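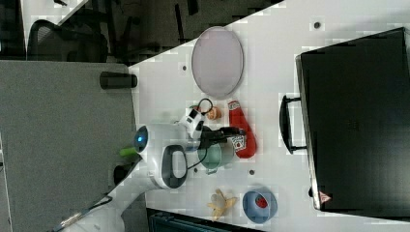

Words by the Jurnilo page team, Drerkwood
Published 25/07/2019
Ages 8 and up

Why won't the ketchup come out? (And should you believe the tricks?)

Somebody in your family has a ketchup trick. They bang the bottle, or swing it round, or tap it in a special place, and they will tell you it works every time. We have our doubts. Before you believe anyone's trick, including ours, it helps to know what ketchup is and why it behaves so badly.

Is it a solid or a liquid?

Put a spoonful on a plate and it sits there in a heap. Water would never do that. Water runs to the edges as soon as you let it. So is ketchup a solid? Well, you can squirt it through a small hole, and you can't do that with a biscuit.

Some people will say it is "a bit of both". We don't think much of that answer, because it doesn't tell you anything. A better one is that ketchup flows, but only when something pushes it hard enough. It is made of tomatoes, vinegar, sugar and salt, and the tomatoes leave tiny bits floating in it, too small to feel on your tongue. When the ketchup is left alone, those bits get in each other's way and hold the whole lot still. Give it a good push and they start to slide past each other. Then the ketchup gets runny, often all at once, and lands on your sleeve.

Scientists call this shear thinning. Shear means one layer sliding over another, like a pack of cards when you push the top half sideways. Paint does it too. It spreads under the brush and then mostly stays where you put it on the wall.

Does banging the bottom help?

Sometimes. On an old glass bottle the bottom is a long way from the opening, so you may just be upsetting the ketchup at the wrong end. A squeezy bottle is different. Press the sides and you push on all the ketchup inside, so there isn't much point in hitting it.

What about lying it down? 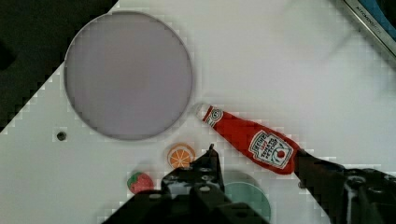 On its side, with the white cap up by the plate.

We have been told that a bottle kept on its side pours faster. The person telling us could not say why, so we tried it in our kitchen at Tarnton with a squeezy bottle that was nearly finished. We left it on its side for 15 minutes and then squeezed. Then we stood it on its cap for another 15 minutes and squeezed again.

Standing it on its cap won easily. When a bottle lies down, the ketchup spreads along the lower side and much of it ends up nowhere near the opening. Air sits above it. Squeeze, and out comes a rude noise and a splatter. That was one bottle, on one afternoon, so please don't take it as proof. Your own bottle might do something else.

The watery bit

You have probably met the thin, pinkish water that comes out first. Is the ketchup going off? Not from that alone. When ketchup stands for a while, some of its liquid can drift away from the tomato bits and collect by itself. Shake the bottle (lid shut, and check that it is shut) and it mixes back in. The date and the storing advice on the label are a much better guide to whether it should still be eaten.

Try it yourself

You need a squeezy bottle of ketchup, a plate, a mug of water and a teaspoon. Ask a grown-up first, as there will be wiping up.

Put a spoonful of ketchup at one end of the plate and a spoonful of water from the mug at the other. Which one keeps its shape?

Now tilt the plate a little and count to 20. Does the ketchup move? Tilt it more. Write down what happens, even if it is boring.

Put the plate flat again. Drop a fresh spoonful next to the first one and stir only the new one, fast, then tilt the plate. We expected the stirred ketchup to slide first. It did in most of our goes, but in one the two set off together and we still don't know why.

If you get a different answer from ours, do it 3 more times before you decide who is wrong.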